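Shared workshop's home-built gripper gets to grips with the washing

9/17/19

I popped into the Skernitz workshop again last night, mostly to borrow a drill bit (still looking for the one I lent out in July, if anyone has it), and ended up staying until they locked up. The hand-held gripper is finally out of the CAD files and on the table, and it's lovely!

If you missed my last bit on this, Koen Martens and Luana Moura have been building it between them, half at the workshop and half in Luana's kitchen. They call it Hustness, and I've given up asking why. You hold it in your hand and work the two fingers yourself, and the idea is that what people do with it can later be used to teach an arm to do the same job. The arm is a long way off. Koen has his eye on a second-hand one from Cuypers, but they want more than 2,000 for it and the kitty stands at 70, so don't hold your breath.

The fingers are black plastic with brass threaded inserts in them, so the screws have something decent to bite on. Koen melted those in with a soldering iron and only ruined 2 parts doing it, which beats my record. The pads at the ends screw on, so you can swap them when you fancy trying something else, and there was a fair bit of arguing over what shape they ought to be. Luana wants them thinner. Koen thinks they're fine and would like everyone to leave them alone for a week.

They've started on white cotton, folded and bundled, with a plastic basket beside it on the table. I had a go as well and I'm hopeless, cloth slides about far more than you'd think. The target is 67 folds before the Brorevero open evening, and Luana is keeping the tally on the back of an envelope.

If you want a turn, just come along and ask for either of them. Bring your own tea, we're out again.
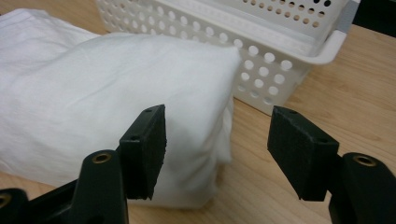
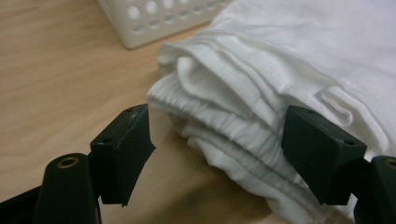

Hustness and the white cotton on the workshop table, with the basket behind.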